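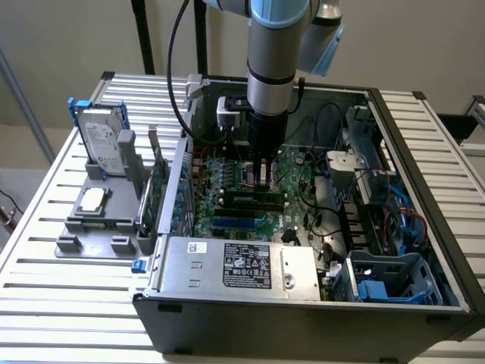
I have a second-hand desktop tower that came from Flutberg with one memory module in it, and I have bought a second one of the same size to go alongside. The computer will be used for sorting family slides, nearly 900 of them scanned so far, and it slows to a crawl when I have more than a few open. I have never changed memory before. I have got as far as laying the case on its side with the panel off, and I can see the module sitting in its slot on the green board, with the power supply lying along the near edge of the case. The power supply has a blue release latch on the end and I wondered if it is meant to come out to make room, or swing up, before I push anything into the board.

I put the second module in once already, switched on and got beeps and no picture. I took it out again and the computer starts normally with the one it came with. The new module is made by Vetia and the seller's listing gave it as the same type and speed as the old one. I can't find the handbook for the computer and the seller doesn't have one.

What I would like to know:

Does it matter which slot the second one goes in?
How hard should I have to press? I stopped when the board started to bend slightly.
Do I need to change any settings afterwards?

There are four memory slots side by side. All of them are black, but the latches at the ends are not all the same colour. They go white, black, white, black, and the printing beside the slots says DIMM_CPU. I don't know if the colours mean anything or if the factory used whatever it had.

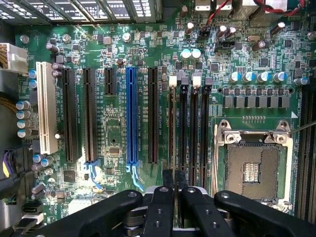
Lleucu Gwilliam

The colours usually do mean something. On most boards with four slots the memory works in pairs, and the maker marks the pairs by colour, either on the slot itself or on the latches. Two matching modules normally go in two slots of the same colour, so try both in the white ones first. If it doesn't like that, try both in the black ones. Boards differ on which pair should be filled first, and the wrong pair on some of them gives you the beeps you describe.

Look closely at the printing as well. There is often a number after the name, and on some makes the numbers tell you the order to fill them in. They don't always run in order across the board, so read each one.

You don't need to touch the power supply. The latch is there so that it can be released if it has to be replaced or if there is something underneath you need to get at. If you can reach the memory with both hands, leave it as it is.

For fitting:

Shut the computer down, switch off at the wall and take the mains lead out. Press the power button once and wait a minute.
Touch bare metal on the case before you pick up the module, and hold it by its edges.
Open the latch fully. If there is one at each end, open both.
Find the notch in the bottom edge of the module and line it up with the ridge in the slot. The notch is off centre, so it only goes one way round.
Put a thumb near each end and press straight down until the latch closes by itself.

It takes more force than most people expect the first time, and a small amount of give in the board is normal. If it bends a lot, stop and check the notch. Don't pull the latch shut with your finger to finish the job. When a module is fully home the latch will be upright and the gold contacts will be hidden, or very nearly, and level all the way along.

There shouldn't be any settings to change. Some computers stop at a message the first time to say that the amount of memory has altered, and you press a key to carry on.

Nicholas

Probably not pushed in properly. Mine did the same. Take it out, put it back, press harder.

Also give the contacts a wipe with a dry lint-free cloth. Some people use a rubber on them but I wouldn't, it leaves bits in the slot.

Ratmont

Agree with checking the seating first, but "same type and speed" on a listing isn't enough with this sort of machine. I would read the labels on both modules. Those long expansion slots and the way the board is labelled make me think it could be a workstation model, and a lot of those take ECC memory. There are two kinds, registered and unbuffered. Registered and unbuffered modules can't be mixed, and if you put one of each in you get beeps and a blank screen, which is what you have.

On the label, a code ending in R means registered. E is unbuffered ECC and U is ordinary desktop memory. You will find the code after the speed, something like PC4 or PC3 followed by a number and the letter. If the letters are different, send the new one back and ask for one with the same code as the old.

A quick test before you do that: take the old module out and try the new one by itself, in the slot the old one came from. If it starts, the module works and the trouble is with the pair or with the slot you chose. If it beeps again then it is either faulty or the wrong kind.

Count the beeps too, and note if they are long or short. Search for the pattern with the model number of the computer, which is normally on a sticker on the outside of the case. The same search should turn up the handbook as a PDF, with a drawing of the slots and the order to fill them.

Chidubem Balogun

Thank you all. The old label ends in R and the Vetia one ends in U, so I have asked for an exchange. I will put the pair in the white slots when the right one arrives.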